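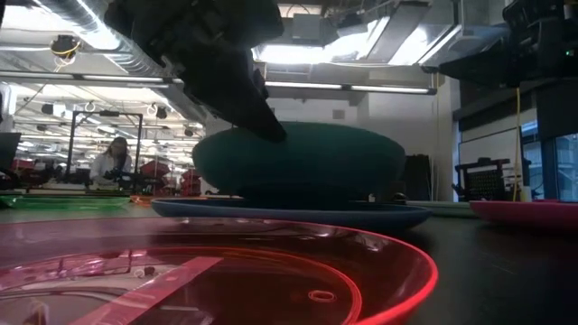 The Dranside Merchants' Group met on 03/05/2019 in the room over the Peng store to talk about how our shops keep customer information, and what we want to do about it before the new loyalty program starts. Jade Dufour chaired and got us going with a picture in words that stuck for the rest of the evening: a customer list on a shared counter computer is like a clear red plate, lovely and bright at the rim, and anyone can look straight through it. What we want is more like a deep green bowl, where you have to be invited to lean over and look in. People kept coming back to "plate or bowl?" all night, so the phrase shows up in these minutes more than once.

Minutes of the January meeting
Read and accepted with one correction. The item about gift cards should say the cards are activated at the register, not at the back office. Thanks to the bakery for catching it.

1. Loyalty program
Jade reported that the trial of Dollora, the sign-up system we looked at in January, went really well. The two shops that tried it now have about 600 customers between them who signed up, and the staff at both places said people liked getting the receipt by email. The bookstore said a few regulars asked who else would see their address, and that the person on the register didn't have a good answer ready. There was a lot of talk on this point, all of it useful!

Agreed: every shop taking part will keep a short printed notice at the register, in plain words, saying what we collect (name, email, purchases), what we use it for, and how to be taken off the list. Jade read out a first draft and it got a round of applause, which is rare for a privacy notice. The hardware store asked for larger type. The florist asked that "opt out" be changed to "ask us to remove you," and everybody preferred that.

Birth dates: we had planned to ask for them so shops could send birthday coupons. After a good back-and-forth we decided to ask for the month only. The toy store would have liked the full date but was happy to go along.

2. Card readers
Fammont, who handle card payments for most of our members, sent over their replacement schedule. The older swipe readers are going away and the chip readers will be put in one street at a time, starting at the river end. The shoe store already has theirs and brought it along for people to try. It's quick, it beeps a bit loudly, and the volume can be turned down in the settings menu.

Question from the floor on whether the old readers can be kept as spares. Jade had asked Fammont this already and the answer is no, they go back in the prepaid box. Please don't leave them in a drawer.

The cafe asked about a daily check of the readers for anything stuck on or fitted over the slot. The shoe store does this at opening with the lights on full, comparing the reader to a photo of how it should look, and it takes less than a minute. Several of us are going to copy this right away. The cafe will write it up on one page and pass it around.

3. Old paper records
This one turned out to be the liveliest part of the evening. Nearly every shop has boxes of some kind: repair tickets, layaway cards, special order slips with phone numbers and, in a few older cases, full card numbers. The frame shop has order books going back to before the current owner. Definitely plate, not bowl, as somebody called out from the back.

Proposed by the bookstore: a shared shredding day, with a truck that does the work in the parking lot while you watch. Jade has one quote so far. The group voted to set aside up to $2000 from the events money to cover it, with anything left over going back to the summer sidewalk sale. Carried with no one against.

Before shredding, shops should check with their own accountant about tax papers. Repair tickets for items still in the shop should obviously stay put. The frame shop asked whether the old order books could be saved for the town history shelf at the library, with the customer pages taken out. Everyone loved this idea, and the frame shop will ask.

4. Suspicious emails
The florist brought a printout of a message that claimed to be from Fammont and asked for the shop's login. The logo looked right and the return address did not. Two other members had received the same thing. Anyone who gets one should call the number on their Fammont statement and leave the link alone. The florist's part-timer spotted it before anybody clicked, and the group asked that she be thanked here by way of the minutes. Great work!

5. Other business
The Peng store asked that the side door be pulled all the way shut after meetings. Parking behind the bank is fine after closing time.

Actions
Jade: final register notice, large type, to all shops by email
Jade: second shredding quote
Cafe: one-page reader check
Frame shop: library about order books
All shops: look out old boxes and label them keep or shred

Next meeting in the same room, date to be sent around with the notice.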